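Home | Articles | Standards | Opinion | Archive | Contact

Opinion > Automation > Test Practice

What a simulated grasp result should be required to state

Sinéad Conneely

14 shares | 6 comments

The draft reporting rules for simulated manipulation trials have been open for comment since January. I have read them twice and support most of them. They ask for the simulator version, the solver settings, the random seed and the success rate. They don't ask what the word "success" meant in the trial, and I think they should be held back until they do.

The gap matters more in simulation than on hardware. On a physical cell, a weak definition tends to get caught by the part itself. It slips, lands on the floor, and somebody has to pick it up. A simulator has no such backstop. If the script says a grasp succeeded when both fingers closed to less than a given width, then every closure below that width is a success, including the ones where a finger passed through the mesh.

Last year my group at Provora compared 1,524 grasp trials on irregular shapes, run by us and by Masri under what both teams believed was the same protocol. The two success rates did not agree. Most of the difference came from one line in each configuration file: Masri scored at the moment of closure, and we scored after the lift.
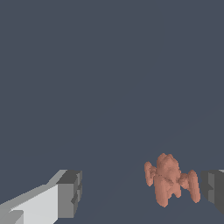
Neither team had done anything wrong under its own reading. The protocol said "grasp and lift" and left the scoring time open. Valquíria Cordeiro, who wrote the Masri script, had assumed that lift was a motion to be performed and closure was the event to be measured. I had assumed the reverse. The disagreement took 10 working days to find, and most of that time went into checking friction values that were fine.

I would add four required fields to the draft.

The first is the scoring event. A report should state the point in the motion at which the result is read, and the condition that is tested there. "Object center above start height by the stated distance, with contact reported at both fingers" is a usable condition. "Object grasped" is not.

The second is the hold time. A result read on a single simulation step says very little, as contact solvers can report a force on one step and lose it on the next. In our own work we now require the condition to hold for 500 consecutive steps. I don't propose that number as a standard, because step length differs between setups. The standard should require the number and the step length together.

The third is the collision shape. Many simulators draw one mesh and compute contact on another. A lumpy object with side branches may look detailed on screen while the solver treats it as a convex hull, with the gaps between the branches filled in. Fingers then stop against a surface that isn't drawn. A reviewer who sees only the rendered mesh can't tell. The report should name the collision method and, where the shape is decomposed, the number of pieces. For our irregular set the number is 6, and the results change noticeably if it is reduced.

The fourth is the support condition. 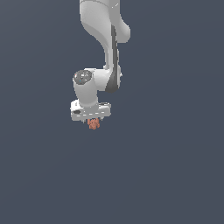
Support is the field most often left out, and Ita Ó Riain at Amard has argued in her comments that it can be inferred from the rendered record. I disagree. A render shows what was drawn, and a physics body can exist without being drawn. Take a record in which the arm comes down from the top, the small orange-copper object hangs under the middle of the hand at the fingertips, and no surface is visible below it. A reader will conclude that the fingers carry the full weight. That may well be correct, but the image alone does not establish it. Gravity could be disabled for the object, or a fixed joint could have been created on contact, a common shortcut in training code. The report should state whether gravity acts on the object, whether any constraint other than contact connects it to the hand, and which bodies it may touch.

There are objections to all this, and two of them deserve an answer.

Catríona Ní Chonaill has pointed out that small labs already find the form long. She is right, and I would cut the section on rendering hardware to make room. The graphics card has no bearing on whether a grasp held, unless the policy takes camera input, and that case can be handled with one conditional line.

The comment filed by Grivano says that detailed definitions will freeze practice too early. I would take this more seriously if the draft prescribed values. It does not, and my fields do not either. A team may score at closure, use a hull and switch gravity off, provided it says so. Such a setup is reasonable for early policy training. It becomes a problem when the resulting rate is placed in a table beside rates from a stricter setup.

Niamh Mac an tSaoi, who is editing the draft, has asked for replacement text along with each complaint. Mine for the success clause reads as follows: "The report shall state the event at which each trial is scored, the condition tested, the duration for which the condition must hold, the collision representation of the object, and every constraint or force setting that affects support of the object during that period." I have submitted it with the two configuration files attached.

Share this article | 6 comments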